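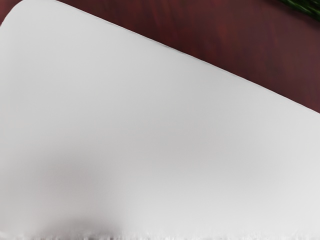 Unit 4: Battery life on fitness bands

A fitness band has a tiny battery, so every feature has to earn its share! The screen is the big spender, then the pulse sensor, then the radio. Think about how light falls on a plain surface, like the flat white one with the rounded corner against the reddish-brown wood: brighter on one side, duller on the other. A light sensor reads levels like those and sets the screen to match - a lovely little trick, and it saves real power.

Our class band, the Virano, has a 175 mAh cell. At an average draw of 1 mA, that gives us 175 hours on paper. Now try it with the pulse sensor on!

Before lab: read Hui-mei Su's notes on sleep modes.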